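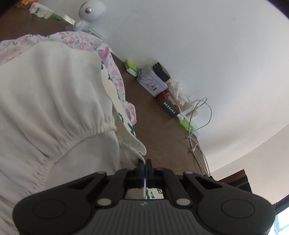 Wrist camera view from the hand-held gripper, with the fingers closed on the edge of a garment.

Gadik: grasp state labels for hand-held gripper video

Gadik is a small Python package plus a set of labels. It takes video recorded with the hand-held gripper and works out, frame by frame, whether the fingers are open, closing, closed on something, or closed on nothing. We wrote it because our cloth policies needed that signal and finger width alone did not give it to us. A thin hem between the fingers reads almost the same as no hem at all.

Maintained by Ghizlane Chraibi at Dradberg. Last full update of this file: December 6, 2020.

What is in the repository

gadik/ - the package
gadik/track/ - finger tracking and width estimate
gadik/contact/ - the cloth contact classifier
labels/ - one JSON file per clip
configs/ - camera calibration and training settings
tools/ - the review viewer and the export script

The videos are stored separately. Run tools/fetch.py with the path to your data drive and it will put them where the loader expects them.

The clips

There are 200 clips in the current release, all of garments and other soft household cloth on tabletops. The camera is fixed to the gripper, so the fingers stay in nearly the same part of the picture while everything else moves. We did not clear the tables before recording. Chargers, packaging, cables and bright windows are left in, and a model trained on this data should cope with them.

Splits:
train - 172 clips... see labels/split.txt for the list
test - 28 clips, no garment shared with train

Labels

Each frame gets one of four states:

open - fingers apart, nothing between them
closing - width is going down from one frame to the next
held - fingers closed with cloth between them
empty - fingers closed with no cloth between them

Each held frame also has an edge field, which can be hem, elastic, corner, middle or unsure. Use unsure freely when correcting labels. A gathered seam next to a flat hem is hard to sort out when both run close to the fingers, and a wrong value does more harm than a missing one.

States are labeled from the video alone. The annotator can step forward and back through the clip but does not see the width signal. If the fingers are hidden by a fold, the frame keeps the last visible state and hidden is set to true.

How the contact classifier works

The tracker finds the two fingers and cuts out a square patch around the tips. The classifier takes that patch, the patches from the 2 frames before it, and the estimated width. It gives a probability for each state. A small filter on top stops the state from flipping back and forth on single frames.

We tried feeding it the full frame. It did better on train and worse on test, and when we looked at the errors it had mostly learned the tables. The patch version is the default. The full frame version is still in configs/full.yaml for comparison.

Install

Python 3.7 or newer. From the top folder:

pip install -e .
python -m gadik.check

The check command loads one clip, runs the tracker and prints the result. If it complains about calibration, copy configs/camera_default.yaml to configs/camera.yaml and run it again.

Running it on your own clips

python -m gadik.run --video my_clip.mp4 --out my_clip.json

Add --view to open the review viewer when it finishes. In the viewer, the arrow keys step through frames, number keys 1 to 4 set the state, and S saves. Undo only goes back one step for now.

Known problems

White cloth on white cloth. When the held edge and the layer behind it are both white, the classifier leans toward empty. Printed fabric near the tips helps a little.

Dark cloth against the black fingers. The tracker can take a dark fold for part of a finger and report a width that is too small.

Overexposed windows. Exposure shifts when the camera turns toward one, and the tracker may lose the fingers for a few frames. It picks them up again, but those frames should be checked by hand.

Clip 72 has a gap in its timestamps. The loader skips it unless you pass --allow-gaps.

Related code

Hajji is the planner that reads the Gadik output and decides when to lift. Zillia is the folding policy. Neither is needed to use this repository. The JSON format is shared by all three, so please open an issue before changing a field name.

To do

- longer undo in the viewer
- move the filter settings out of the code and into configs/
- second pass over the edge field for elastic, planned for January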